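Part 4: Mounting the wrist camera and setting up the table

By now you should have a Trasto arm that's bolted down, homed, and not making any noises it wasn't making at the end of Part 2. If it's still drooping when you cut the power, go back and redo the shoulder spring. I skipped that on my first build and chased camera problems for a whole Sunday that were really just a saggy arm.

This part covers the little camera on the wrist, getting its picture onto your laptop, and laying out a table you can practice on. I wrote it up for the folks building at the Tiltville shared workshop, but I did my own at home on a kitchen table and the steps are the same either way. Where the workshop arm is different from mine, I've put in a note.

What you need on the bench

The Sikari camera board with its flat cable
The printed camera bracket (file name ends in bracket_v5, please don't use v4, the screw holes are too tight)
Two short screws for the bracket and a small hex driver
The Bako gripper, already assembled, fingers on
Hook-and-loop cable wraps
A laptop with the control program from Part 3
Small light stuff to pick up — I'll get to that

Fitting the camera

1. Switch the arm off at the power strip. Pulling the laptop cable doesn't do it, the motors have their own supply. Let the arm down gently with your hand while you flip the switch, or it'll drop onto the table and you'll say something you regret.

2. Slide the bracket onto the wrist plate from the top. The flat side faces the fingers. If it goes on easily and wobbles, you've got it backward (I've done this more than once and I drew the thing).

3. Put in the two screws and stop when they're snug. The plastic will crack if you lean on it. Yetunde Usman has a stack of spare brackets in the print room if you manage to break one anyway.

4. Push the camera board into the bracket until it clicks on both sides, then lift the latch on the connector, slide the flat cable in with the shiny contacts facing the board, and close the latch. It needs hardly any force. If you're pushing, stop and look at it again.

5. Run the cable back along the forearm and wrap it at the elbow. Leave a loose loop at the wrist. A big lazy loop, bigger than looks neat!

Caution: Turn the wrist by hand all the way one direction and then all the way the other before you power up. The loop should never go tight and should never get between the fingers. A flat cable that gets yanked will usually take the connector off the board with it, and that's a whole new camera.

Getting a picture

6. Plug the camera into the laptop first, then turn on the arm. I don't have a good explanation for the order. When I do it the other way around the program finds the arm and misses the camera about as often as it doesn't.

7. Open the control program, go to Cameras, and pick Wrist. If it wants a port number, type 3737. The program remembers it after that.

8. Hit Home, wait for the arm to settle, then hit Open so the fingers go out as wide as they can.

9. Look at the live view. You want to see both fingertips, one on each side, with table between them. If you can only see one, the camera is rotated in its bracket. If you see neither, the bracket is tipped too far up, so loosen the screws, nudge it down, and snug it again.

10. Close the fingers slowly with the slider. They should meet near the middle of the view, left to right. A bit off is fine, but write down which way it's off because you'll want that in Part 5.

Note for the workshop arm: Ekene Akpan set up the camera on that one and marked the bracket position with a paint pen. If the marks line up, leave it alone, please. If they don't, somebody bumped it, so put it back on the marks before you touch any settings in the program.

Setting up the table

You can practice on any table, but you'll have a much easier time on a plain one. My kitchen table has a wood grain that the object finder was absolutely convinced was full of pencils. I ended up putting a smooth white top over it and most of my trouble went away that same evening.

11. Clear the table. Everything. Mugs, phone, the hex driver you were just using.

12. Get the light even. Overhead light with the blinds closed works well for me. Direct sun through a window gives you hard shadows that crawl across the table all afternoon, and the finder will happily try to grab one.

13. Put out a few things in colors that are easy to tell apart. I like paper cups for the tall stuff and small colored tiles for the flat stuff. Cups are forgiving — if the gripper squashes one you've lost a cup. Tiles are harder, so don't feel bad if you need a lot of tries.

14. Leave open space in front of the fingers. Start with your objects toward the back and over to the sides, then move them closer once you trust the thing.

15. Jog the arm down until the wrist view takes in your objects and both fingers, and compare it with mine.

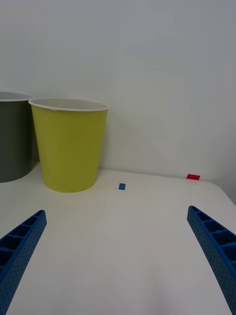

Wrist view with the gripper open: cups on the left, a blue tile near the middle, a red one farther back by the wall.

Yours doesn't have to match. What I'd check is that both blue fingers come in from the bottom corners and that the small tiles are easy to pick out against the white. The gray cup is only partly in view in mine, and for the first practice runs I'd slide a cup like that over until you can see the whole thing, or take it off the table. The finder guesses at the middle of whatever it can see, so half a cup gets you a bad guess.

Caution: Blue tile, blue fingers. If you set the finder to look for blue, it can lock onto a fingertip and the arm will try to chase its own hand. Turn on Ignore Gripper in the Cameras tab before you go after anything blue, or print your fingers in another color if you haven't done that yet.

16. Hit Save View and give it a name you'll recognize later. Mine are all called things like table2 and table2new, so do better than me.

If something's off

Picture is black: the flat cable is in upside down, nearly every time. Power off first, then flip it.

Picture freezes when the wrist turns: your loop is too tight, or the latch isn't fully closed.

Flat tiles disappear when you zoom in: turn the exposure down a notch. A white table can wash out the whole picture.

Fingers show up but they're blurry: that's okay up to a point, they're very close to the lens. Focus on the table where the objects sit and leave the fingers soft.

Save your view, power down at the strip (hand under the arm again), and go on to Part 5, where we teach it where the table is.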